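List home | Threads | By date | By author | Next | Previous

Subject: Re: Keeping track of house keys for rentals
From: Lawal Dauda
Date: Tuesday, June 12, 2018

Binta Tamuno wrote:
> I took over four small rentals from my uncle in March and the
> keys came to me in a coffee can. Some are marked and some are not.
> At the Oyelaran building I have 8 keys that look the same and
> only half of them turn the front door. Do people here rekey
> everything and start over, or is it worth sorting what I have?
> Also, what do you all use for tags? The paper ones I bought are
> already tearing.

Binta,

Sort first. Rekeying costs money and you may find that most of the locks are fine. I had the same problem when I bought the Casent duplexes, and it took me one Saturday with a notepad.

Take the whole can to one building at a time. Try every key in every lock, including the mailbox, the laundry room and the padlock on the meter closet. Anything that works goes on a ring with a tag before you walk to the next door. If you leave the tagging for later you will do the job twice.

For tags I use plastic ones in a single color for each building. Do not write the street address on them. If a tenant or a plumber loses the ring, you don't want it to say which house it opens. I write a short number and keep the list at home. My list starts at 2248 because that was the last number in the previous owner's book, and I saw no point in changing it.

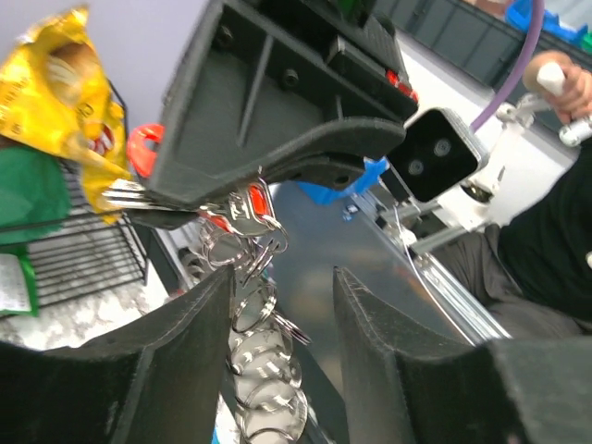 Split rings are better than the screw type, which work loose in a pocket. Buy the heavier ones. The thin ones spread open after a year and then you are looking for a key in the grass.

As for where to keep them, I have a Skovico wall cabinet with a lock. It holds more than I need. Before that I used cup hooks inside a closet door and that was fine too, as long as nobody else had the closet.

My steps for a turnover, if it helps:

1. Collect all keys from the tenant and check them against the list. I hand out 3 per unit, so I expect 3 back.

2. If one is missing, swap the cylinder. I keep two spare Linix cylinders in the truck and rotate them between units. Label the old one with the date it came out. 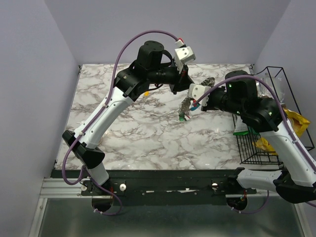
3. Cut new copies from the original and not from a copy. A copy of a copy will stick in cold weather.

4. Try each new key in the door before you leave, with the door open. Then try it with the door shut, in case the deadbolt drags on the strike plate. 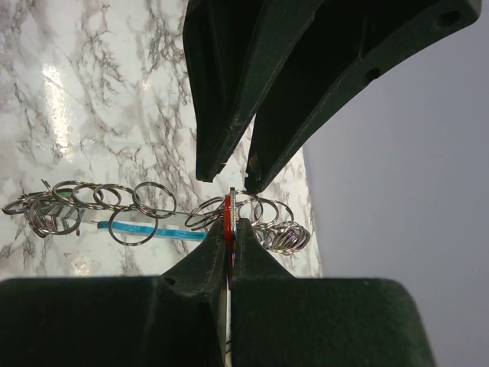

5. Have the tenant sign for the keys by number. Mine sign the back page of the lease.

On your 8 lookalikes, check the back door and the basement before you throw any out. Old owners often changed one lock and left the rest.

Lawal

Comments

rentalhound: Graphite in the lock once a year, no oil. Oil gums up the pins.

marge_k: Check your state rules before you swap a cylinder on a unit with someone living in it. Ours requires notice.

twofamily: Where are you buying cylinders? I paid $12 each last time and they were junk.

Reply | Forward | Back to top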